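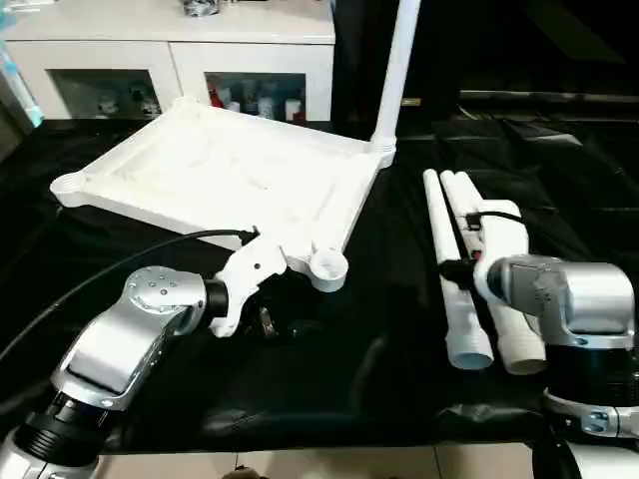 A white plastic tray on a black cloth.

Khalil Nassar retired from the labour court in Plutham last April, after 17 years as a judge. He received me at his home and spoke slowly, with many pauses.

"My father wanted me to be an engineer," he said. "I went to one law lecture with a cousin and I stayed."

His first post was in the small town of Brondidmont, where he heard mostly disputes about unpaid wages. The case people still ask him about is Leitão, in which 189 dock workers claimed their overtime. The file had 737 pages, and he read it twice.

"The second time I read it from the end," he told me. "I found a letter which both sides had forgotten."

Was he ever afraid of making a mistake? He thought for some time. "Of course. Two of my judgments were changed on appeal, and in one of them the higher court was right."

Now he teaches young lawyers on two mornings a week - without payment - and is writing a book on the history of the court. He has finished around 90 pages. "My wife says it is too long already," he said.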